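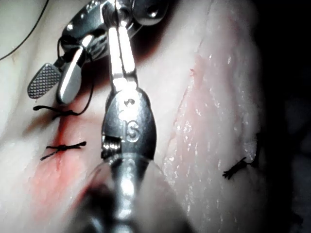

Needle driver and second instrument at the practice tissue, with tied knots along the incision.

Unplanned Jaw Release During Robotic Suturing: Fault Investigation and Corrective Work
Senior Design Project, Final Report
Department of Mechanical Engineering, Celham

1. Summary

The project team was assigned to develop and test a suturing routine for the two-arm surgical robot in the Flestlow teaching laboratory. The routine, named Lemma, sends motion commands to the arms through the Pladetti control software. During the October test period the needle driver opened its jaws without a command on several occasions while holding the needle. Testing was stopped under the laboratory safety rules and the project goals were changed, with the agreement of the department, from improving stitch quality to finding the cause of the fault. This report covers that investigation.

2. Background

All work was carried out on practice tissue. Each trial consisted of one interrupted stitch: needle pickup, pass through both edges, pull-through, knot, and trim. A person was seated at the console throughout every trial with a hand on the stop control. The person at the console could take over either arm at any time, and several of the knots made in the test period were finished by hand in this way.

The team completed 41 trials before testing was stopped. Jaw angle, commanded jaw angle, and motor current were recorded for both arms. Video was stored separately and matched to the logs by time stamp.

3. Description of the Fault

In a normal trial, the jaw angle follows the commanded angle with a small delay. In the affected trials, the commanded angle remained at closed while the measured angle moved toward open. The jaws closed again without any action from the console. By that time the needle had usually turned in the jaws, and in two trials it was dropped.

The fault was first recorded as operator error. This was a mistake on the part of the team. The console log showed no input at the time of release, but the log was not reviewed until the fault had been repeated. A stricter review after the first event would have saved a large part of the test period.

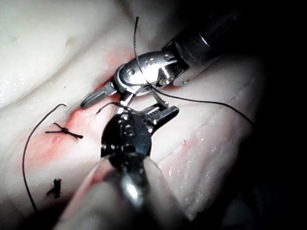
Thread handling was also affected by the fault, and it made the cause harder to find. When the needle driver released early, tension in the suture dropped and the second arm continued its planned motion as though the thread were still held. Lemma has no measurement of thread tension and plans only from tool positions. The knot-tying stage leaves little room for such an error, as the two tool tips nearly meet above the incision while a long strand still lies across the tissue to the right. A loose strand in that area can be caught between the jaws of either instrument. The team at first believed that caught thread was forcing the jaws apart, and a week was spent changing the motion path before this explanation was ruled out.

4. Cause

The fault was traced to the handover between the planning program and the jaw controller. Pladetti expects a fresh grip command at regular intervals. If none arrives within 200 milliseconds, the controller enters a rest state in which holding current is reduced. Lemma stopped sending grip commands while it computed the next path segment. On most segments the computation finished in time. On longer segments, chiefly those following pull-through, it did not.

The rest state is a documented feature intended to protect the drive cables. It produces no warning on the console, and neither the team nor the laboratory manual had accounted for it. 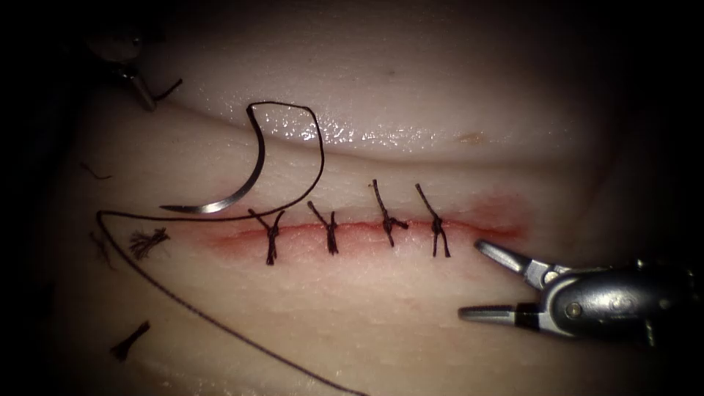

Interrupted stitches along the incision, with the curved needle and thread at left and the open gripper at right.

5. Corrective Work

Grip commands were moved to a separate process that runs at a fixed rate of 40 commands per second and does not wait for the planner. A console alarm was added for any difference between commanded and measured jaw angle while the needle is held. When the alarm sounds, both arms stop in place and must be restarted by hand.

The corrected version was tested first without a needle and then on practice tissue. No unplanned release was recorded. The number of trials completed after the change was smaller than planned, and the team does not consider the result sufficient to approve the routine for unattended use.

6. Safety Findings

No person was injured and no equipment was damaged. The team notes, however, that a dropped needle was twice recovered by reaching into the work area before the arms had been powered down. This was contrary to laboratory rules. The written procedure now requires power-down before any recovery, with forceps to be used for the needle and for trimmed suture ends.

7. Remaining Work

Thread tension is still not measured. The alarm threshold was set by trial and should be reviewed with new drive cables installed, as cable wear changes the normal delay. Log files, the revised procedure, and the current version of Lemma have been left with the Flestlow laboratory for the next project team.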